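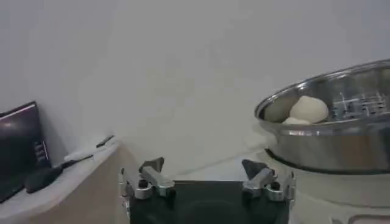 Home | About | Viewing nights | FAQ | Join

Most of the mail we get is about the meteor camera network, so start with that one. Purnwood runs 4 all-sky cameras and you don't need to be a member to look at the clips. New people always ask what to practice on before a first night out, and the answer is a plain off-white wall, evenly lit. Point your camera at it, take a flat, see where your lens goes dark in the corners. Do it again whenever you change lenses.

Do I need a telescope to join?
No. Binoculars fine. Eyes fine. We have loaners – ask Remedios Cantero, give her a few days notice.

How do I report a fireball?
Use the form, not email. Time, direction you were facing, how high it started, how high it ended. Time matters most. If you heard anything, say how long after.

How many reports do you get?
863 last year. Plenty were airplanes or Venus, send them anyway.

Can you tell me if my rock is a meteorite?
Probably not from a photo. Try a magnet first. If it has bubbles in it like a sponge it's almost certainly slag. Everaldo Moura looks at rocks after the November meeting, bring one, maybe two. Please not a bucket.

What's the Aranda site like?
Dark, cold, no restrooms. Gate code goes out to members the afternoon before. Red lights only past the gate, and park nose out so nobody gets headlights in the face at 2 am.

Is there a limit on viewing nights?
32 people. Waiting list after that, and it does move.

Who keeps the old clips?
Noelia Aguirre. The archive passed 1,000 clips over the winter and some of the early ones have the clock wrong by an hour – she is working thru them. If you need an exact time for an orbit, check with her befor you use it.

Clouds?
We decide by 4 in the afternoon and post it on the home page. No phone calls pls.

Can my school borrow a camera?
Yes, for one term. You need a roof or a post with a clear view, power, and somebody who'll wipe the dome.

Last updated 2/5/24

Contact: use the form | © Purnwood Meteor Watch | Back to top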